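Plush storage in a guest room - open basket or lidded bin?

tillach_4
Converting a spare room for visiting kids. Plush toys end up on the bed and have to come off before anyone sleeps there. I want one container that lives in the wardrobe. Current candidate is a white slotted plastic basket, open top. 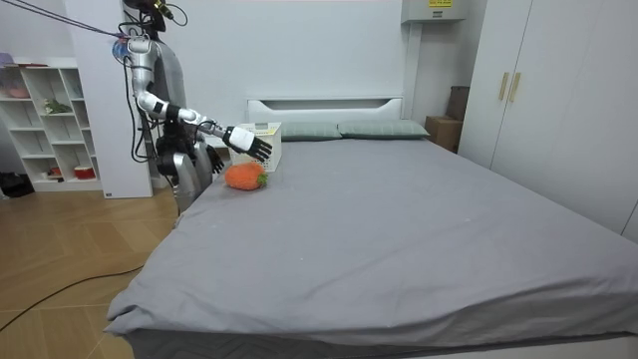
Does a fitted sheet need to come off before sorting toys on it?
Leave it on and shake it out afterward; lint from plush lifts off a smooth sheet easily.

barbu_shelf
Open basket is fine for a handful of toys. Slots let air through, so nothing goes musty. I have used two since September with no complaints.

Dong-hyun Wang
Disagree. Slotted walls collect lint and snag knitted toys. Long-pile plush also picks up dust in an open top. I use a lidded Hukano bin - wipes clean in a minute.

barbu_shelf
A lid traps moisture if a toy goes in damp after washing. That is a worse problem than dust.

Dong-hyun Wang
Then dry it first. Air dry overnight, brush the pile, put it away.

zaten
Both workable. Load order matters more: firm shapes at the bottom, shaggy ones on top so the pile stays up. 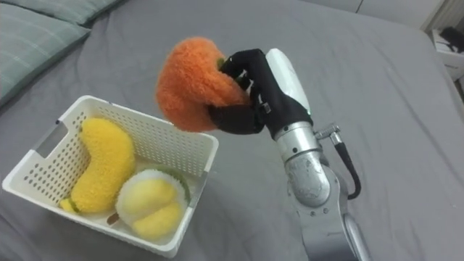
Banana and durian in the basket, shaggy orange one above it.

tillach_4
Going with the basket. I will line the bottom with a cotton pillowcase for the knitted carrot or whatever it is.

Dong-hyun Wang
Liner helps. Still would want a lid.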